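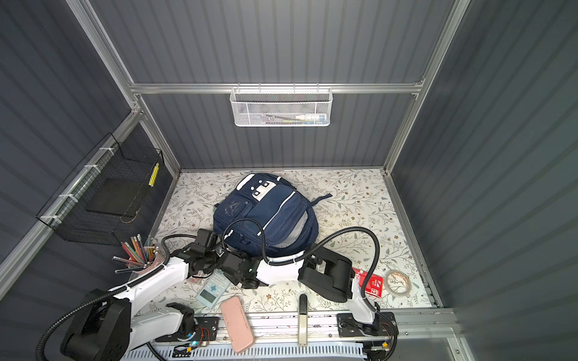 Carter Campbell asked whether a bag should be packed standing up or lying down, and the answer given in the session was lying down, on its back panel, until the last zipper is closed.

Posted October 29, 2022 by Rogério Falcão
Filed under: Course Notes, Packing and Storage

Unit 7. Backpacks: compartments, closures, load order

7.1 Work surface. Lay the bag flat with the back panel down and the carry handle pointing away from you. The front pocket then faces up and its zippers can be reached with either hand. Small tools and pens go in a hanging basket — not on the mat, where they end up under the bag.

7.2 Load order. The rear compartment is filled first. Flat, rigid items (folders, tablets) go against the back panel. Dense items follow, centered between the straps. The front pocket takes flat, light things only and is loaded last. If it is filled first, the rear compartment loses depth and the main zipper has to be forced.

7.3 Closures. Identify every slider before pulling any of them. Hold the fabric on one side of the seam, take the pull between thumb and finger, and draw along the line of the teeth. A pull drawn upward, away from the seam, twists the slider and over time spreads it.

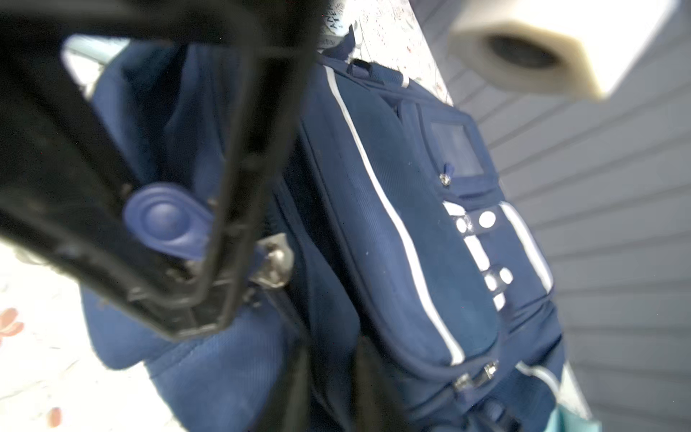 Fig. 2. Navy backpack: blue zipper pull, front pocket with white piping and name-tag window.

7.4 Paired sliders. Where two sliders share one seam, park them together at one end, not at mid-span. The Keltden handout shows them parked at the top center; we do not follow it for school bags.

7.5 Labels. Where there is a name-tag window, the card is cut to fit and inserted before loading. Do not write on the fabric.

Exercise: load and unload a bag with 500 g in the front pocket, then repeat with the same weight in the rear. Note which zipper binds. Five repeats each.

Comments (3)

Aranda: Does 7.2 hold for bags with a side opening?

Rogério Falcão: Mostly. See Unit 9 — the order is the same but the bag is turned.

Restano: Section 7.4 contradicts the February version.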